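Who Reads the Kostus Street Notice Boards?
Student project report, Introduction to Field Methods, October 2023 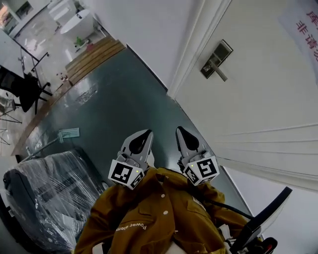
Why we did this

Our town keeps 67 public notice boards, and every one of them seems to advertise a missing cat and a choir. We wanted to know if people still read them or just lean on them while tying a shoe.

What we did

We picked the board outside the Kingi bakery and the one by the Mikix laundromat, and stood near each at lunchtime, looking as casual as people with clipboards can. A stop of three seconds or more counted as reading. We argued over that rule longer than we spent on the survey form.

What we found

In total 1,513 people walked by and 60 of them stopped. The laundromat did better – waiting for a dryer makes a lease agreement look like literature. The most-read item was a February flyer for a Flanisov piano, free to anyone with a truck and a strong back.

Problems

Rain cost us two sessions. Several people stopped only to ask what we were doing, and we had to leave them out, which hurt.

Next time

We would add a board near a bus stop and ask readers what they remembered. We would also take down the February flyer. The piano is gone. We called.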